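The Long White Table: Folding Laundry with Ifeoma Adebisi

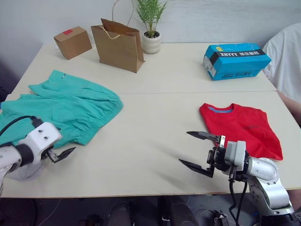

A red T-shirt with a blue-trimmed collar and a crumpled teal garment on the white table.

Ifeoma Adebisi has folded other people's clothes in Tunddale for longer than she cares to tell me, and she still gets excited about a good flat surface. "You want two tables pushed together," she says, pouring tea for us both on a slow Tuesday morning. "One is never enough! You think it is, and then along comes a bedsheet."

She started out folding on her bed at home (her back has never forgiven her) and now takes in 40 bags in a busy week, most of them from families with small children. T-shirts she could do in her sleep. Sleeves in, sides in, bottom up to the collar, and then a pat with the palm of the hand, which she says does nothing at all but she can't stop doing it.

Anything with an elastic waist is another story. "It bunches up, it slides, it wants to go over the side of the table," she says, laughing. "So I find the waistband first and lay that straight, and I let the rest of it sulk until I'm ready."

Her old friend Gyula Gál taught her to look for the little tag before anything else, so you know your front from your back, and she passes that on to everyone who asks. I asked about those plastic folding boards, too. She bought one once, for her sister. "She keeps it behind the door," Ifeoma says, and tops up my cup.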